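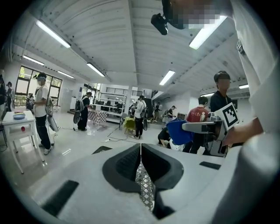
Comment left under the last entry: the far end of the room is still too dim to read labels by, and moving the tables toward the windows only helps until mid-afternoon. Could we measure it before anyone orders more desk lamps?

January 7, 2026

Fair point, so I measured it. Light meter on the tabletop, sensor facing up, all the ceiling fluorescents on. I stood back for each reading because my sleeve kept shading the sensor.

White table on the window side, the one with the shelf under it and the blue bowl on top: 500 lux at the middle of the top. Good enough for everything we do there. The shelf underneath reads 80 lux, so small parts shouldn't be kept down there. There was a small red thing on it that I walked past twice before I saw it.

Back corner, same table height: 104 lux. The comment is right. I took it again after cleaning the sensor and got the same number.

Did the window side a second time with the ceiling lights off. Usable near the glass, drops off fast after the first table. The dark window frames also throw stripes across a white top, and these are annoying if you're trying to match colors. I had blamed the tubes for that.

Tubes: the back fixtures are a long way from any work surface, and the beams get in the way at that end. I don't think new tubes alone will fix the corner. Wereo makes a clamp lamp that would fit the table edge at 39 dollars each. One would do for now. Paiva owns the building and wants to be asked before anything is fixed to the ceiling, so a clamp lamp is also less paperwork.

Blinds: Rellville used the Sirnel roller blinds in their room and liked them, but they have sun all day and we don't. Leave this until February.

Changes for this week:
Label reading and sorting stay at the window side.
Back corner is for storage and packing only.
Keep the chairs clear of the windows so the tables can go closer to the glass.
Anything small goes in the bowl, off the lower shelf.

To do: repeat all the readings after dark with the same table positions. I marked the leg positions on the floor with tape, please leave it down. Also check whether the meter needs a new battery, the display faded a little toward the end. Readings are on the inside cover of this book until I copy them over.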